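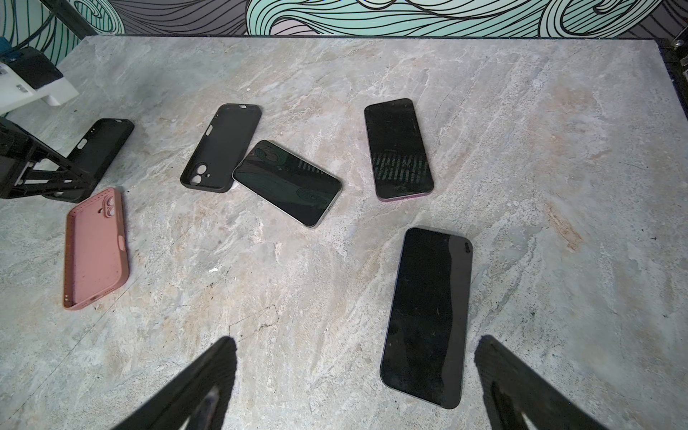
By Hutsuliak | November | Print | E-mail

Closing

The appraiser came in 4,000 under. Bank called while I was in the car outside the house on Dellov Street, engine running, heater going, phone wedged against my ear. Four thousand. You'd think it was nothing. On paper it is nothing.

"So the seller comes down," I said.

"Or you come up," said the woman at the bank.

I had no up. I'd done the sums on the back of the water bill so many times the ink went through. Down payment, inspection, title, the thing they call prepaids, the other thing they call points. At the bottom of the page was a number and under the number was a line and under the line was up to 100 dollars, depending on whether the truck needed gas.

Rate lock ran out at five. It was a little after 2.

Called my agent. Voicemail. Called the Kaleo office, where she works. Lunch. Who's at lunch at two? Called again and got a boy who said he could take a message, and I could hear him not writing it down.

So I got out of the car.

You're not supposed to do that. Buyer doesn't talk to seller. Everybody tells you, it's practically the first thing on the sheet. I went up the walk anyway. Leaves all over it, wet, the maple had dropped everything in one go. The sign was still up with the SOLD strip hanging by a corner.

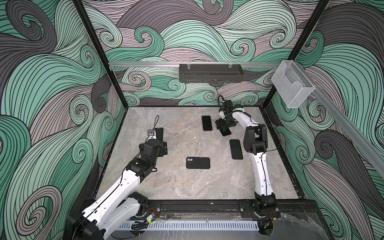
Hutsuliak
Fiction Editor, Larix Home & Mortgage Review

He opened the door before I knocked. Old guy, cardigan, one slipper. Boxes behind him to the ceiling. He'd been told too, I guess, becuase he looked past me at the street like we were about to get caught.

"The bank called you," he said.

"Yes."

"They called me."

Then neither of us. A kettle somewhere in back, starting up.

He'd been in that house since before the highway. I knew that from the listing, which said ONE OWNER like it was a used Buick. The listing didn't say about the pencil marks on the pantry door, heights, dates, two sets of them and one set stopping a lot lower than the other. I'd seen them at the walk-through. I hadn't asked. I'd stood there with the inspector talking about flashing and I thought, I won't paint that. Whatever else I paint.

"My daughter says hold firm," he said. "She says there's other buyers."

"Are there?"

"There was a couple in September. They wanted to take out the wall."

"Which wall?"

He pointed, and I looked, and it was the pantry. 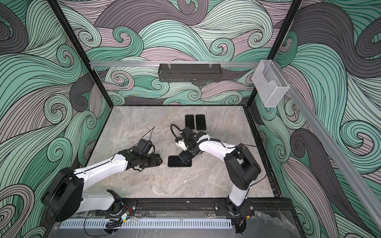 Swirls in mint green and black across the walls.

Twenty past. I could feel the phone in my pocket, buzzing, and let it. Probably the boy at Kaleo. He made the tea. I moved a box off a chair and sat and he sat on the box.

"I can't come up," I said. "I'd tell you if I could. I'm not being clever about it."

"No," he said. "You don't look clever."

I laughed, too loud. He didn't. He went and stood in the kitchen doorway with his back to me, the bare foot on top of the slippered one, like a kid.

"You'll leave the door," he said.

"I'll leave the door."

"I can't put that in the papers. She'd ask what it was for."

"You don't have to put it in the papers."

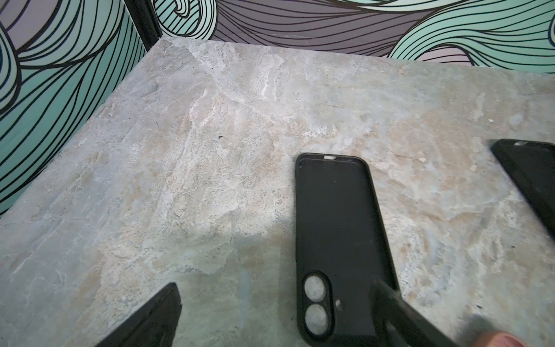 He signed the change at quarter to four, on the hood of the agent's car, her in a panic and smelling of soup, saying over and over you two were not suposed to be in there. Wind kept lifting the page. He held down one corner and I held down the other.

The bank had it by half past. The woman said congratulations in the same voice she'd said everything else.

I drove back past the house afterward. Not on the way to anything. His kitchen light was on, and he was up on a chair taking down the curtains.

Print this story
E-mail this story

Recent stories
- Earnest Money
- The Tenant in 4
- What the Surveyor Found
- Escrow, a Love Story
- Open House, Rain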